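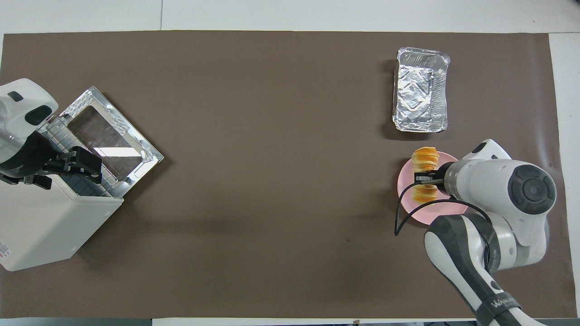 Norkano pauses two-arm kitchen trials after gripper fault

Clirkonlow, February – Norkano has stopped all unattended running of its two-arm kitchen robots after a gripper failed to release an oven door during a test at the company's Clirkonlow workshop. No one was hurt. The toaster oven was moved a short way across the table and its door hinge was bent.

The fault happened during a routine the company uses to test how well two arms share a job. One arm handles the door of a toaster oven while the other picks up sliced bread from a plate. A foil baking tray is also part of the task. The routine had been run 2,772 times on the same software before the fault was recorded.

On run 453 of the latest series, the left arm lowered the door and was told to let go. The gripper stayed closed. The arm then began its next move with the door still held, and pulled the oven towards the middle of the table. The force limit, which should have stopped the arm at once, did not act for 2 seconds. An operator pressed the stop button and both arms came to rest.

Norkano's engineers have found two separate causes. The first was a worn part inside the gripper, which let the fingers stick when they were pressed hard against a flat surface. The second was a setting in the control software. The force limit had been raised for door work, so that the arm could push against a stiff hinge, and it was not lowered again when the door step ended.

"The worn part started it, but the setting is the more serious of the two," said Muireann Ó Dubhghaill, head of safety at Norkano. "An arm that can't let go of something should stop and wait for a person. Ours carried on, and we should have caught that in our own checks."

The oven was switched off at the wall for the test, as it is for all door training. Norkano has said it will not run any heated tests until the work below is finished.

The company has taken the following steps:

All grippers of the same type have been taken off and inspected. Worn parts are being replaced.

The arms now check that the fingers have opened before they make any further move.

The raised force limit now ends with the door step and cannot be carried over.

An operator must be within reach of the stop button whenever either arm is powered.

Malhotra, which supplies the grippers, has been given the failed part and the test records. Ankit Rana, who leads the kitchen project, said supervised trials would restart once the new checks had run for 30 days without a fault.

Customers using the Jotlow control package should install the current update before running any task that involves a door, drawer or lid.

Press contact: Dayana Alvarado, Norkano press office, Clirkonlow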